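Review: the Plusuvley Audio Guide to Old Salov

3 min read · 209 shares

I finally got my hands on one of the Plusuvley handsets they lend out at the Salov museum, and I've walked the whole old-town loop with it twice now (once in drizzle, once in proper sunshine). You pay at the desk, hang the thing around your neck and type in the number on each wall plaque.

The stories are great! Stop 4 is the old ropeworks, and you get a lovely long bit about the Berby family and their feud over the well, told by a woman with the best gravelly voice. I stood there grinning like a fool. The stop at the tannery is weaker, mostly dates, and whoever wrote it is still repeating the tale that the chimney came down in a storm. My grandmother always said it was sold for the brick, and the parish minutes back her up.

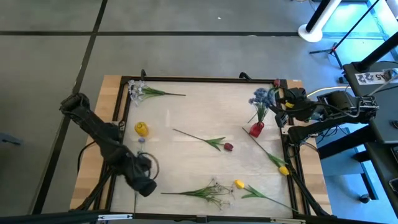

The fold-out map that comes with the handset needs work. The lanes behind the church are drawn so small that I walked past Ahn's Yard both times, and the river path just stops at the fold. I spread mine out at home to see where I'd gone wrong, and it took up a fair bit of the kitchen table. A pair of little black clamps like the ones on that far rail would have been handy, as mine kept trying to roll itself up again!

Battery life was fine, the volume goes plenty loud for the main road, and the buttons are big enough for gloves. I'd skip the headphones they offer you and bring your own. Would I do it again? Yes, with a better map in my pocket and a stop at the bakery halfway.

8 out of 10 from me.

3 comments

Meinir Yorath
My dad swore by the storm version too. Which year are the minutes from?

Adelino Simões
We gave up on the map and asked in the post office. Very nice people.

Albertina Pinheiro
Does it work with hearing aids? Thinking of taking my mother in January.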